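I have wanted a proper milk pitcher for years, ever since my neighbor Gladys Biwott made me a cortado in her kitchen and I went home and looked sadly at my old glass measuring cup. So in September I finally treated myself to the Hosa steaming pitcher, and I've used it nearly every morning since (sometimes twice, I admit it!).

First off, the size. Mine is the small one, and it's just right for two drinks, or one very generous latte when the day calls for it. I stretch the milk until it reaches 60 degrees Celsius, and the handle stays comfortable the whole time, though the body gets plenty hot, so mind your fingers. The spout is where I fell in love. My hearts used to look like onions, and now they look like hearts, or at least like friendly onions. 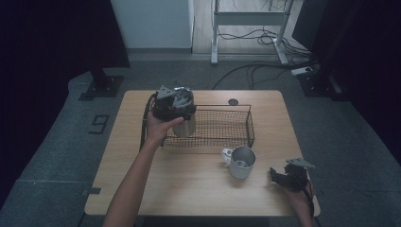
Stainless pitcher and black wire-mesh basket.

Cleaning is easy if you rinse it right away. Leave it until lunch, as I did once, and you'll be scrubbing at the bottom seam with a bottle brush and muttering. Mine goes in the dishwasher on weekends and the finish still looks good to me.

Now for the grumbles. There are no measuring lines inside, and I really do miss them. I also paid 41 dollars, plus shipping, and the box arrived with one corner crushed (the pitcher was fine, and Brian Simiyu at the shop answered my email very kindly that same evening). You can surely find cheaper ones, and my sister is perfectly happy with hers.

Still, I'd buy it again, and I've already got my eye on the bigger size for when the family comes to stay.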